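Reading time: 3 min

Bedding and Linens: Frequently Asked Questions

Rory Pollock looks after the linens for the rental apartments at Galbraith and Ellero. These are the questions guests and hosts send in most often. If yours is missing, use the message form and you should hear back by Thursday.

What comes with the apartment?

Each bed is made up with a fitted sheet, a flat sheet, a blanket and two pillows. Sofa beds are left folded, with their bedding in the hall closet. The Ellero studios have one extra pillow on the top shelf.

Can I use my own bedding?

Yes. Please fold ours and leave it in the closet. Don't put it on the floor or out on the balcony.

How should I wash printed fabric?

Turn it inside out and wash it on cold with similar colors. Use a mild detergent and skip the bleach. Tumble dry on low, or hang it up in the shade. Iron on the back of the print only. A hot iron on the front can lift the color, and once that happens we can't fix it.

How do I keep white pillows from picking up color?

Wash them apart from anything blue, at least for the first few loads. New dark prints can bleed, and a damp pillow left against one overnight may come away with a mark. Once both are fully dry they can be kept together.

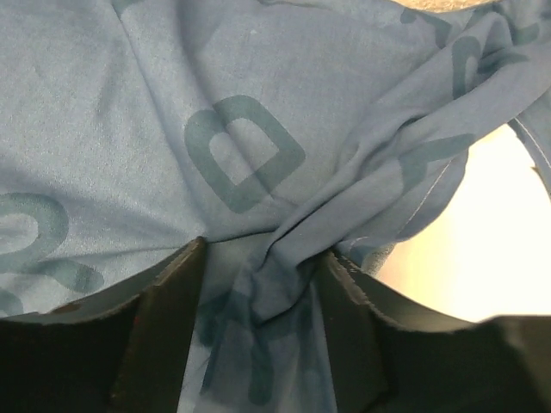
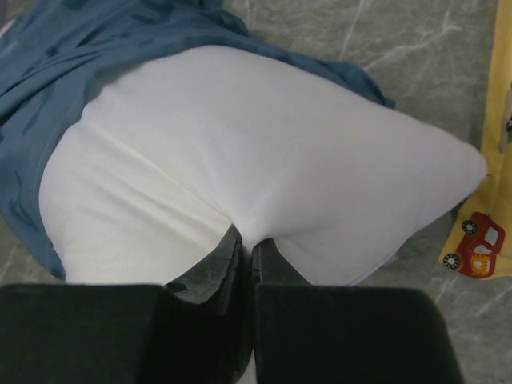 Why is my pillow lumpy after washing?

The fill has clumped, usually from being dried too fast. Pull the clumps apart by hand through the cover, then put the pillow back in the dryer on low for 23 minutes. Check the middle before you put it away. If it still feels cool or heavy in there, it needs more time.

What size are the pillows?

Standard size in every apartment. The fill weighs 600 grams. If you like something flatter, ask for the thin ones when you book. We keep 17 of them and they do run out in January.

Can I fold laundry on the stone counter?

Yes, once it has been wiped and dried. Coffee rings and cooking oil are the usual trouble. Lay the largest piece down first, smooth it from the center out, and stack the smaller things on top.

What if I stain something?

Leave it in the tub with a note. Please don't scrub it or use hot water. Most stains come out, and we only charge for pieces that have to be replaced.

Do you sell used linens?

Sometimes. Retired sheets and blankets are listed under Gulby, by the bundle. Pillows are never resold.

Related articles
- Zundow check-in and key boxes
- Washer and dryer settings at Galbraith
- Gulby bundles: what's in them
- Closet space in the Ellero studios

Join 1,102 readers who get our monthly newsletter. Enter your email to sign up. You can unsubscribe at any time.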